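4 Airing and drying the Panora travel cover

The Kokell Panora comes with a fabric outer cover and a separate inner liner. Both need to be aired after each trip and before winter storage.

4.1 Before you start

1. Empty all pockets and close the zips.
2. Shake out sand and grit outdoors.
3. Lay any dark cloths separately from light-coloured items, as new black fabric can lose dye for the first few washes.

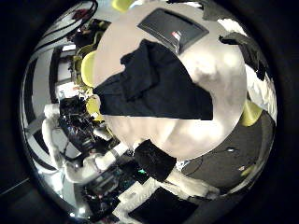 4. Fill a tub with cool water and add 20 mL of mild wool wash. Do not use bleach or fabric softener.
5. Soak the cover for no more than 20 minutes, then rinse until the water runs clear.

CAUTION: Do not wring the liner. Twisting will crack the coating along the seams.

4.2 Drying

1. Hang the cover in the shade, seams outward. Keep it at least 600 mm from any heater.
2. Turn it once the upper side feels dry to the touch.
3. Check the colour of the lining. Grey spots mean mould; see section 7.

Note: In cool weather, dress for the job. Sheds and garages can be draughty, and a jacket and scarf are worth having on.

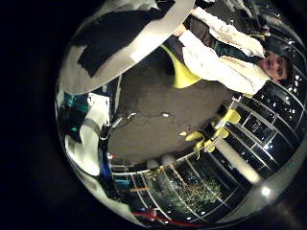
White jacket worn open over a dark green scarf.

4. Store the cover loosely folded. Replacement liners are part no. 2691.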